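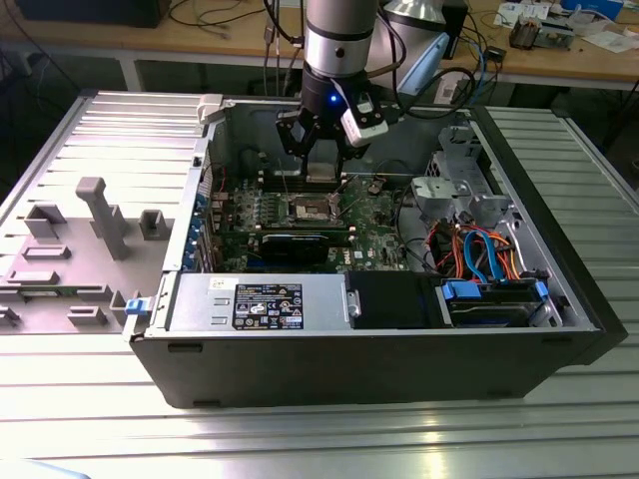
For nine years I kept one desktop computer at home, and this November I finally decided to let it go. I am not a technical person, I translate instruction leaflets, mostly for kitchen things, and a computer for me is like a good chair. When it works, I forget it. When I read about how people repair old machines, I always stop at the same point, with the tower lying on its side, the side panel taken off and put down flat next to it, and the green board inside for everybody to see. I find it a little bit indecent, like looking into someone's wardrobe. But it also made me think about what we keep and for how long.

In Trarkau, where I grew up, my parents had a fridge which was older than me. My father changed the rubber on the door 2 times and he was proud of it. Nothing left our flat before it was fully dead, and even then it went first to the cellar. When I moved here I was surprised that my neighbours put working lamps on the street on Saturday morning. I took one of them. It still stands by my bed.

I asked the repair shop, Brellex, what they would want for a new power supply and a cleaning. They said 90, and a used computer which is much better would cost about 200. I went home and I could not decide for a whole week. By simple arithmetic the choice is easy. But I wrote more than 1000 leaflets on that machine, including the whole Mandine series with the soup blenders, which I still see in my dreams.

In the end I bought the used one. It is quiet and it starts before I sit down with my coffee, and I must admit I like it very much. The old one is under the desk with a plant on it. My mother saw it on the video call and she asked when I will bring it to the cellar. I have no cellar here, I told her, and she was silent for a moment, and then she said that there is still some place in hers.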